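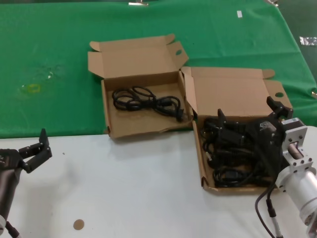

4. Preparing a Packing Station for Shared Work

This section covers setting up one Galtura packing station and handing part of the work over to it. It is written for the station operator and the shift lead. No programming is needed. The cable kitting job is used throughout: the station takes power cables out of a full box, such as the right-hand one with the heap of black cables, and places them in a mailer box, such as the one beside it with a single coiled cable inside. The same steps apply to other small parts once the Woltetti support desk has loaded a job file for them.

Site: Kellorthorpe, packing hall
Revised: March 3, 2024
Section owner: Ishbel Carnegie

Home | Manuals | Packing Stations | Section 4 | Safety | Contact

4.1 Before you start

Read Section 2 (Safety) first. You must be signed off on the stop button and the restart procedure before you work at a station.

Have the following ready:
- the job sheet for the shift
- a supply of flat mailer boxes, folded open
- one full source box
- the red reject tray
- the station key (from the shift lead)

CAUTION: Do not reach between the arms while the status light is green. Press PAUSE and wait for the light to turn amber. The arms can hold still for several seconds between moves. A still arm is not a paused arm.

4.2 Setting out the work surface

1. Turn the key to SETUP. The arms move to their park positions.
2. Smooth the cloth where the boxes will stand. Small wrinkles do not matter. A fold high enough to tilt a box does.
3. Check that the clips holding the cloth are tight.
4. Place the source box on the right and the empty mailer on the left, with their sides touching.
5. Stand both lids up at the back. Fold the side flaps of the mailer outward.
6. Fold down the front wall of the source box so that the gripper can reach cables at the bottom.
7. Remove tape, knives, cups and phones from the table.

Note: A mailer may overhang the front edge of the cloth. If it rocks when you press a corner, move it back.

4.3 Starting the job

1. Turn the key to RUN.
2. On the screen, choose CABLE KITTING, then the box size on your job sheet.
3. Enter the batch quantity. The largest batch the station accepts is 500. Larger orders must be split.
4. Set arm speed to 20 percent for the first box of every shift.
5. Press START and watch one full cycle from behind the yellow line.
6. Check the packed mailer. The cable should be coiled, with the plug inside the box and nothing caught under a flap.
7. If the first box is good, press ACCEPT. Speed returns to normal.

If the first box is not good, press REPEAT SETUP and go back to 4.2. Do not correct the mailer by hand and then press ACCEPT. The station uses the accepted box as its reference for the batch.

4.4 What the operator does during a batch

The station picks and places. You remain responsible for these tasks:

- Coiling. Cables go into the source box coiled whenever the supplier allows it. The station can separate two cables that are lightly crossed. It cannot untie a knot.
- Adapters. Cables with an adapter block are heavier at one end and can swing. Put them in a separate source box if the job sheet lists both types.
- Rejects. Place anything with a bent pin or damaged jacket in the red tray and record it. The station does not check for damage.
- Closing. Mailers are closed and labeled by hand at the next bench.

Before the stations were installed, one person picked, coiled, packed and closed every box. Most of the reaching and lifting out of deep boxes has now gone. Checking and closing take up more of the day, and the operator stands in one place for longer. For this reason operators rotate between the station and the closing bench at each break. The rotation is not optional, and a shift lead may not cancel it to finish a batch.

Operators are not scored on the station's pick rate. The rate shown on the screen is for maintenance use. If a supervisor asks you to work to it, refer them to Maricruz Tapia in the training office.

4.5 When the station stops

The station stops on its own after 5 failed picks in a row. The light turns amber and the screen shows CHECK SOURCE.

1. Press PAUSE, even though the arms have already stopped.
2. Wait until both grippers are clear of the boxes.
3. Loosen the cables by hand and lift any knotted ones out.
4. Straighten the boxes if they have shifted.
5. Step back behind the line and press RESUME.

If a gripper is still holding a cable, do not pull on it. Press RELEASE on the screen. If the cable stays in the jaws, turn the key to SETUP and call maintenance.

CAUTION: A red light means a fault. Do not restart the station. Leave the key in place, hang the tag and tell the shift lead.

4.6 End of shift

1. Let the current box finish, then press END BATCH.
2. Turn the key to OFF and return it.
3. Wipe down the tabletop. Do not spray cleaner near the grippers.
4. Look over the arm cables for rubbing or loose connectors.
5. Write the cycle count in the log. Gripper pads are replaced every 3000 cycles.
6. Note any stops, including short ones you cleared yourself.

Continue to Section 5, Changing Gripper Pads.

We use cookies to remember your language and the last page you read. Accept | Manage settings

Related items
Section 2: Safety and Stop Buttons
Section 5: Changing Gripper Pads
Job Rotation at the Packing Stations: Questions from Staff
Moving a Station to the Figueroa Line
Stop Log Form, November Version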